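Divided Bins, Loose Blocks

Wear in a sorting bin starts at the floor and works upward. A new steel floor has an even finish. After a season of use it turns dull, with bright patches where parts land most often, and the patches widen toward whichever side the operator works from. The scuffing is cosmetic until it reaches the seams.

Agnese Grīnberga has kept records on bins at the Vaher works since the changeover from open crates. Her July log lists 3,718 drops into a single two-compartment unit, the Urkis pattern, before the divider was taken out for cleaning. The divider is the part she watches. A vertical panel takes impacts square on and dents. A sloping one deflects the part to the floor, at the cost of a smudged band along its lower edge that wipes down poorly once the coating is scratched.
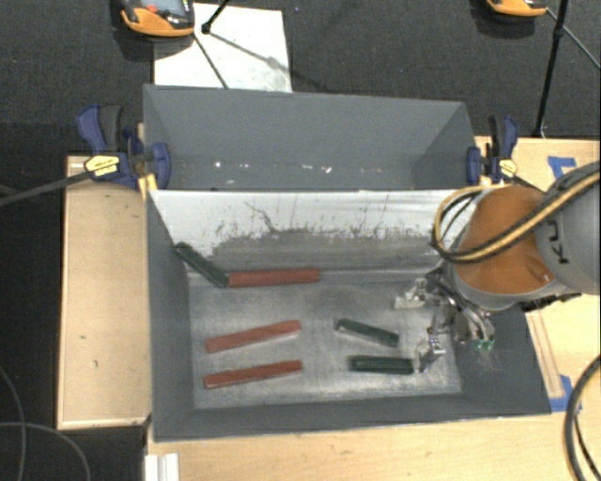

Long blocks are harder to store than short ones. Dropped in without order, they seldom all lie flat: one end catches on a neighbor or on a wall, and the block stays tilted. Corners are the worst place for this. A block propped in a corner holds its angle until something below it moves, and then the whole group shifts at once.

Color helps less than expected. Red and dark green are easy to tell apart under shop lighting, but the color says nothing about which block is resting on which. Grīnberga's rule is to clear from the front wall backward and leave leaning pieces until their supports are free on both sides.

Fledia sells a ribbed floor insert that keeps blocks from sliding. Sadau offers a rubber mat for the same purpose. Both reduce noise, and both collect grit — the mat more than the ribs — so the bin has to be emptied and brushed every Monday.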